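Tidying by the book, or trying to

9 December 2020

I don't trust decluttering plans. I've started four or five of them and they all assume you own a spare room for the piles. But the Flonero one was free and it was raining, so I gave it a go. It promises a calmer home by January. We'll see.

It starts with clothes, one item at a time. You hold each thing open, inside as well as out, and look at it properly before deciding. I thought this was padding. Still, I had forgotten how much goes on inside a black garment – white lining, overlocked edges, rivets, a grey patch with a round emblem on it. Whether any of that makes me want to wear it more, I couldn't say. It went back on the rack.

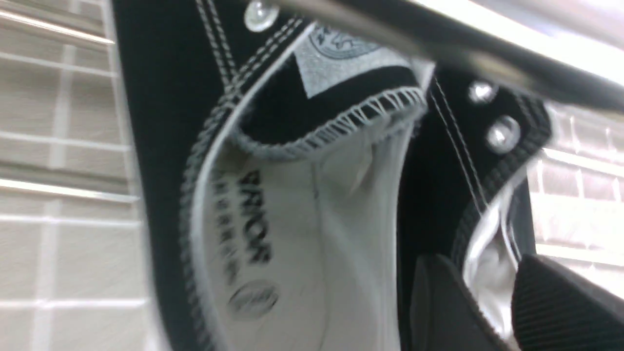

Black on the outside, white lining within. Staying, for now.

Next comes footwear, and here the plan and I fell out. It wants every pair boxed and labelled, and it recommends the Broven stacking boxes, at a price I won't repeat. A shoe in a box is a shoe I never wear. I prefer them out where I can see them, with paper pushed inside so they hold their shape. I've read that special cedar things do this better. I have my doubts, and paper costs nothing.

The navy slip-ons were the hard one. There are scuffs on the white rubber and the canvas has faded a bit, and by the plan's rules that means out. By my rules it means they're shoes.
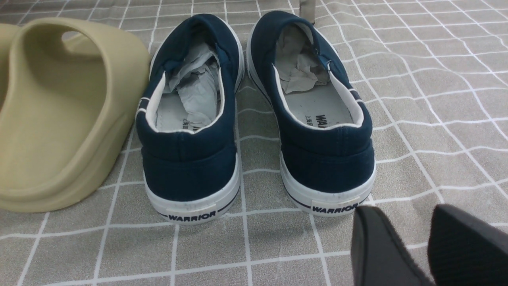

The Warriors, stuffed with paper and not in a box.

Then floors. You are told to clear them completely, legs of furniture included, and mop with Tetteh tile concentrate. I used hot water and the washing-up liquid. Grey speckled tiles are forgiving anyway, and it's the white grout lines that give you away. I did not lift the furniture. I went round the metal legs and under the crossbar, and I would defend that in court.

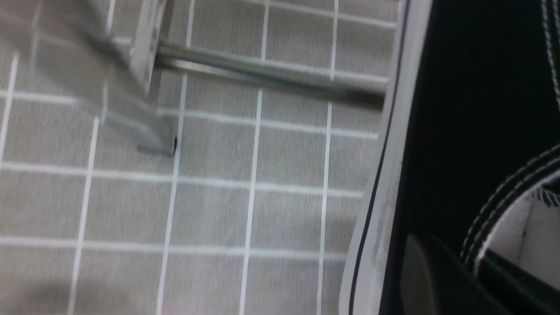 The bathroom bit

The plan gives this 2 pages, most of them about baskets. My own view is that the only part worth the bother is the strip of floor beside the toilet, down where the base meets the tiles. An old toothbrush does it. The faint mark on the porcelain I've decided to live with, after reading 309 reviews of a scratch remover from Arham and believing very few of them.

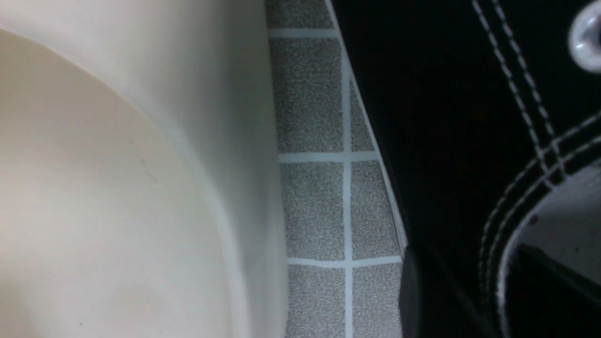 Cream porcelain, grey tile, and the grout I went at with a toothbrush.

The next chapter is paperwork. I've got as far as finding the folder.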